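Snacks at work: what people eat between ten and four
Speaker notes, Sat 14 May

Slide 1. Welcome
Say hello, wait for the back rows to sit down. Mention that the handout is by the door and that questions come at the end.
I look after food and drink for the Hondirar offices. The talk is on snacks only – lunch is a separate subject.

Slide 2. The counter
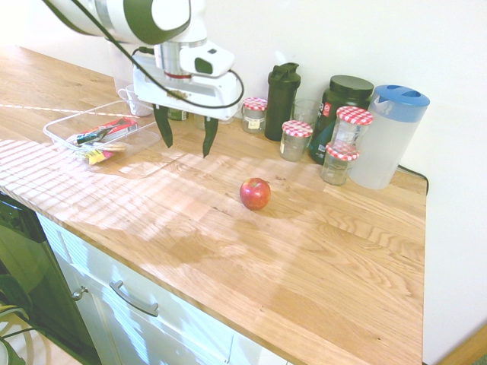
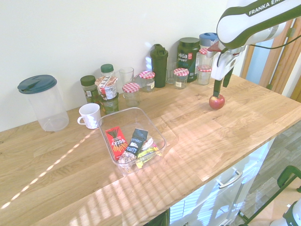
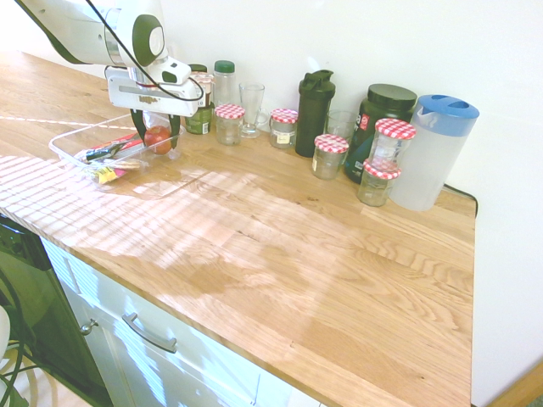
The office counter. The second and third pictures have an apple and the clear snack tray.

Let people look for a moment, then move on.

Slide 3. What we asked
We sent a short form to everyone at the Hondirar and Buvetti sites and got 177 replies. Three questions: what did you eat yesterday between meals, where did you get it, and would you have picked something else if it had been there.
Say clearly that people are poor at remembering snacks. Treat the answers as a guide.

Slide 4. What came back
Most people eat whatever is nearest. The second most common reason was "someone offered it to me".
Fruit was popular in the morning and hardly touched after three. Nuts went the other way.
17 people said they bring everything from home. Several of those have allergies and don't trust a shared tray. Pause here, it usually gets a question.

Slide 5. Cost
The Buvetti site spent 1,245 pounds on snacks last year, with December the dearest month by a long way. Tsang deliver the fruit and bill by the crate, so a half-eaten crate costs the same as a full one.
We now order smaller crates twice a week. Less goes in the bin.

Slide 6. What we changed
Fruit at the front, wrapped things behind it. Ingredients kept on a card next to the tray. Orders go through Flistix, so both sites can see what has been asked for.
The trial ran for six weeks. Complaints were mainly over the missing crisps – they are back on Thursdays.

Slide 7. Questions
If asked about vending machines: contract still running, no decision yet.
If short of time, skip slide 5 and point to the handout.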